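Pre-Purchase Inspection Checklist: Hand-Held Gripper Sets and Tabletop Workstations

Prepared for the Equipment Planning Group, Wodmont
Inspection completed: 4/25/23
Inspected by: Ryota Aoki and Garba Abubakar
Reviewed by: Lino Greco
Status of request: HOLD, pending items marked OPEN

Purpose

This checklist supports the request to purchase additional hand-held gripper sets for the household sorting task. It covers the equipment on loan from Tonura, the tables on which it is used, and the costs that must be settled before an order is placed. Each item is marked PASS, OPEN, or FAIL. Comments were entered by the inspector at the time and have been edited only for spelling.

Items marked FAIL must be corrected before any money is committed. Items marked OPEN may be carried forward with the reviewer's written approval.

Section A. Gripper hardware

A1. Finger pads present on both jaws and firmly seated.
PASS. Pads should be treated as a consumable and budgeted that way. The first draft of the request listed them under capital equipment, and Mr. Greco has asked that they be moved.

A2. Linkage pins flush, with no burrs that could catch a glove or sleeve.
PASS.

A3. Jaws open and close through full travel without sticking.
OPEN. One set on loan was stiff near the closed position. Tonura has offered to exchange it. We recommend waiting for the exchange unit before judging the model as a whole.

A4. Pinch points marked or guarded.
FAIL. The supplier's guard kit is sold separately and was left out of the quotation. It must be added to the order. An operator working with two grippers has both hands committed and is slower to let go if a finger or cuff is caught.

A5. Written instructions supplied in English.
PASS. The storage section is thin, but adequate.

Section B. Table and work area

B1. Table stable under side load.
PASS. Existing tables may be kept. The line for new tables (Petrauskas, quoted last August) can be removed from the request.

B2. Work surface clear of anything that is not part of the task.
OPEN. See the comment below.

B3. Open drink containers kept off the table during work.
FAIL. See the comment below.

B4. Power cords routed away from the operator's feet and hands.
OPEN. A cord now hangs from the wall socket and runs down past the table edge. Cord clips are inexpensive and should be included in the accessories line.

B5. Items stacked beside the table set fully back from the edge.
FAIL. Corrective action: provide a shelf.

Comment on Section B (G. Abubakar): The task calls for small, mixed goods to be moved into a storage bin, and the mix is what makes the stations hard to keep in order. Soft items, boxes, and thin bags are all in use together, and each behaves differently in the jaws. 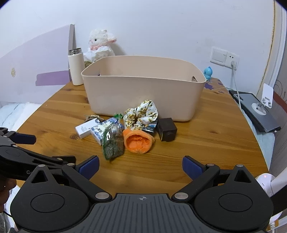
Station during inspection: task items gathered in front of the storage bin, gripper jaws open. Refer to B2, B3, B4, and B5.

The bottle to the left of the bin has no lid. Whatever it may hold, the rule in B3 applies to any container without a closed top, and the station lead should enforce it. The reviewer also notes the stack of flat, dark items overhanging the right side of the table, with a white stand resting on top. A bump from an elbow could bring the stack down. A wall shelf is a small expense next to the cost of a damaged device, and it has been added to the revised budget.

Section C. Operator safety

C1. Operators briefed on pinch hazards before first use.
PASS. Briefing given by Gwion Prydderch. Signed sheets are held in the Planning office.

C2. Work periods limited to 30 minutes, followed by a break.
OPEN. The limit is understood but is not posted at the stations. Please post it. Wrist fatigue was the most common remark in the trial, and it bears on purchasing as well: a lighter model from Adar is available at a higher unit price, and no one on our staff has yet held one for a full work period.

C3. Loose sleeves, bracelets, and lanyards removed.
PASS.

C4. Cables attached to the gripper long enough for full reach, without loops on the table.
OPEN. Ask both suppliers for available cable lengths before ordering.

Section D. Budget and planning

D1. Number of sets justified.
OPEN. The request is for 11 sets. The present staffing plan supports fewer working stations than that, and the remainder are described as spares. The reviewer asks that spares be listed on their own line, with a reason stated.

D2. At least two comparable quotations on file.
PASS. Tonura and Adar. The Adar quotation includes guards; the Tonura quotation does not. The two totals should not be compared until this is corrected.

D3. Yearly allowance for pads, pins, and cables.
FAIL. No allowance was entered. Mr. Pagano is to supply a figure based on the parts used during the trial.

D4. Storage for equipment when not in use.
OPEN. The sets currently return to their shipping cartons. This is acceptable for a loan -- it is not acceptable for owned equipment. A locking cabinet should be priced.

D5. Supplier training included.
PASS. One session is included with either supplier. Further sessions are charged.

Reviewer's comments (L. Greco)

The hardware is generally sound, and I have no objection to the purchase in principle. The request as written understates the true cost by leaving out guards, replacement pads, and storage, and it overstates the need for tables. I would prefer to see a first order of 3 sets, with the balance released once Section B has been inspected again and the Adar model has been tried.

Actions before resubmission

Gaetano Pagano: parts allowance (D3) and revised quotation with guards (A4).
Ryota Aoki: exchange unit (A3), cable lengths (C4).
Garba Abubakar: shelf, cord clips, and posted notices (B3, B4, B5, C2).
Gwion Prydderch: arrange an Adar trial unit and record operator remarks.

Return the completed form to the Planning office with both quotations attached.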